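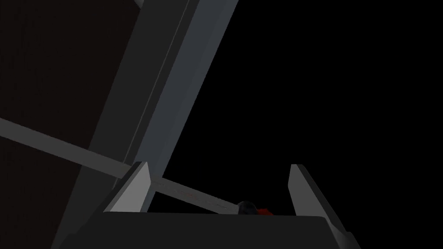
Gripper with its two fingers set wide apart, dark background. Computer render.

The Durkinier Hand Grain Mill, after a long winter of bread

I have wanted a grain mill since I was a kid in Gornavport, when the bakery down by the ferry landing kept one going in the back room and the whole street smelled warm and a little dusty (in a good way!) by six in the morning. For years I talked myself out of it. Flour is cheap, I don't have much counter, and I already own a stand mixer I feel guilty about. Then last November my old bag of whole wheat went bitter on me for the second time that year, and I gave in and ordered the Durkinier.

It costs $300, so let's get that out of the way early. You can find hand mills for less, and I had a cheaper one for a short while before it, a Lekota that clamped to the edge of the table and walked itself sideways every few turns until I was chasing it into the corner. I don't want to be too hard on the Lekota. It cracked oats nicely and I still keep it for that. But I never got bread flour out of it that I was happy with, even running the wheat through twice.

The Durkinier arrives in one heavy box, mostly put together. You attach the crank, drop in the hopper, and screw the clamp to whatever you're going to mill on. My advice is to pick that spot carefully the first time. The clamp wants a good square edge, and my kitchen counter has a rounded lip that it didn't care for at all, so the mill lives on the end of the old pine table by the window, with a scrap of leather under the jaw to protect the wood. It hasn't budged since.

Mine is in the finish they call Patine, a soft brownish green that I picked over the plain white after going back and forth for an embarrassing number of evenings. It's lovely. It does show flour dust in the seam where the hopper meets the body, and I go after that with a dry pastry brush.

Now, the milling. My usual loaf takes 508 grams of flour, a number I settled on years ago for my particular pan and have never been brave enough to change. On the fine setting that's a real bit of cranking, enough that I take my sweater off and put the radio on. I change arms halfway. If you have a sore shoulder or bad wrists, please borrow a hand mill from somebody and try it before you spend the money, or look at an electric one and be at peace with the noise. I like the work myself, and it gets me out of bed on dark mornings, but I know plenty of people who'd hate it.

The flour is wonderful. It's finer than I hoped for, with small flecks of bran, and it smells sweet and grassy. My baked loaf comes out at 822 grams, with a crust that crackles as it cools and a crumb that's still a bit close, though less so than with the store-bought whole wheat. I've had to add more water than my old recipe calls for and let the dough rest 60 minutes before I knead it. The first two loaves were bricks before I figured that out. (We ate them anyway, toasted, with a lot of butter.)

Rye went through just as well. Corn is harder. The mill will do it, but popcorn kernels need a coarse first pass and then a finer second one, and by the end I was muttering. Chickpeas I gave up on. The manual says they're fine if you crack them first, and maybe I'll try again when I'm feeling stronger.

A few complaints. The adjustment knob has no numbers or marks of any kind, so finding yesterday's setting is done by feel. I put a dab of nail polish on mine at the spot I like for bread, and it works so well that I'm a little cross they didn't do it at the factory. The hopper is too small for a full loaf's worth of wheat and I have to stop and top it up. There's no lid, either, and a kernel will hop out now and then and roll under the stove, where I assume there's a small crop coming along. And the flour falls straight down off the burrs, so you'll want a wide, shallow bowl. My tall mixing bowl won't fit underneath.

Cleaning is easy as long as you keep water well away from it. I brush it out after each use, and once a month I take off the front plate and get into the corners. The crank handle squeaked for a week or so in January, and a drop of food-safe oil quieted it down.

Would I buy it again? Yes, in the same color too. If you bake once or twice a year, I'd spend the money on good flour and keep it in the freezer. But if there's usually a loaf going at your house, and you've got a solid table to clamp it to, I think you'll be very fond of this one. I'm off to start tomorrow's dough, and I'm thinking of putting a handful of rye in it.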